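Discounting at a Single Rate Hides the Choice We Are Making

Kerstin Aasen
Opinion | Health Economics | Methods

Most published models of preventive care discount costs and health gains at the same annual rate. The practice is convenient and makes results easy to compare. It also settles a question that the authors rarely discuss.
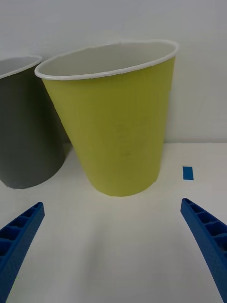 Consider a screening program for hearing loss in adults. The costs fall in the first year. The gains, measured in quality-adjusted life years, arrive over several decades. At a rate of 4 percent, a year of good health three decades from now keeps less than a third of its present weight. A program can fail its threshold on that ground alone, with no change in how well the test or the treatment performs.

The Trasness model, which I reviewed in January with Yaryna Derkach, shows the problem. It follows a cohort of 1,000 adults to age 80. The base case uses equal rates. The sensitivity analysis varies the price of the device, the uptake of screening and the utility weights, but leaves the discount rate alone. A reader who wants to know how much of the result depends on it must rebuild the model.

Gebhard Grabner has argued that differential rates invite abuse, and that a sponsor will pick whichever pair helps. The risk is real. It applies equally to time horizon and choice of comparator, and we handle those by requiring that the alternatives be reported.

I would ask journals for one table. It should give undiscounted costs and effects, the equal-rate result, and one result with a lower rate for health. The table takes little space and the model already contains the numbers. Until it is standard, reviewers should request it by name and hold the paper until it arrives.

4 comments | 80 shares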